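The Long Rinse

Arnwood has 1,905 residents and, until January, had one laundromat. The Boonyarit opened the year the mill went to three shifts, and for decades it was where you learned who had separated, who had bought a boat, and whether the two facts were connected.

Its decline was blamed on the Diden Flats, a development of 267 units, each with its own laundry cupboard and a view of the neighbouring laundry cupboard. The brochure promised "effortless living." The residents now do precisely as much washing as before, alone, beside the water heater.

I moved into one myself. My cupboard is the colour of weak tea and the door catches on the light switch. I can start a load at midnight in my pyjamas, a freedom I had been led to believe would change me. 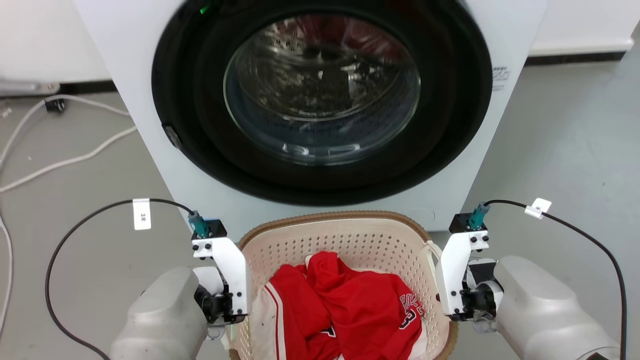

What I miss is the waiting. At the Boonyarit you got 40 minutes on a moulded chair with a curling magazine from Stallberg, the next town over, whose affairs we followed with disapproval. You couldn't leave, on account of the towel thefts.

The building is listed at $498 a square metre. A café is rumoured. I expect it will have moulded chairs, and that we'll be charged for them.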